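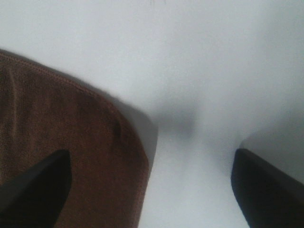

The Dristammont mill opens its doors to the public one Sunday in July, and I went because I buy towels for a 118-room guesthouse group and wanted to see where the price increase was coming from. The mill's line is that its new dye process, Vilomis, uses far less water and gives a color that stays even for the life of the towel. I am wary of "for the life of" anything. Still, brown is a fair test, being a shade that hotels ask for and then complain about, and the brown towel with the rounded corner has a neat hem, a thin raised line a bit lighter than the cloth it edges. My question all day was how that cloth would look after a year in our laundry.

We were met at the gate by Annelies Riedl from sales, given coffee and hairnets, and walked through the weaving shed. It is loud and warm in there, and the looms are older than the brochure suggests. I don't mind old looms. I do mind being told twice in ten minutes that the shed has been "fully renewed" while standing next to a control cabinet with a handwritten note taped to it.

The dye house was the main stop. Balthasar Auer runs it, and he was the best speaker of the day, mainly for being willing to say what he didn't know. Vilomis fixes the dye in 2 baths. The older method he compared it to takes more, but he would not say how many more, and he admitted the comparison was with the mill's own former setup. The water saving on the poster is a percentage of a number that isn't on the poster. I asked for the number and was told it would be emailed. It has not been.
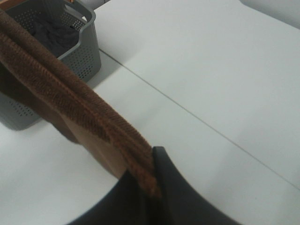

Brown fabric folded into a band, with a lighter tan showing where it twists.

Colorfastness was handled with a slide. The slide said 400 washes. Ramesh Agarwal, who buys for a chain of swimming pools, asked at what temperature and with what detergent, and the answer was "standard conditions." He asked whose standard. Ms. Riedl suggested we pick that up over lunch, and by lunch she had another group. Pool laundries wash hotter than we do and put up with chlorine besides, so his doubts are more serious than mine, but mine are serious enough. We had a batch from Okside a few years back with the same kind of promise on the label, and the edges went pinkish before the winter.

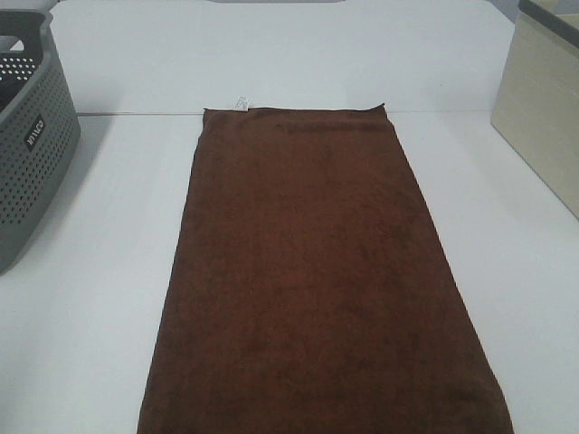
Lunch was good. The finishing hall in the afternoon was better than I expected, and I will give the mill credit for the sewing, which was tidy on everything I picked up. Nisreen Yammine, the quality lead, let us pull pieces off the shelf instead of handing us chosen ones. Her reject rules are strict on hems and loose on shade. She said so plainly when I asked. Shade within a batch is checked by eye under a lamp, and shade between batches is the customer's problem unless it is written into the order.
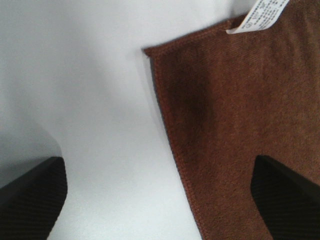
That matters if you reorder in small lots, as we do. The minimum for a matched batch is 2,000 pieces, which we would need years to use up. Kovalchuk will match smaller lots, at a worse price and with slower delivery.

I have asked for a dozen samples and will run them through our own machines, hot, with the detergent we really use. No order until then.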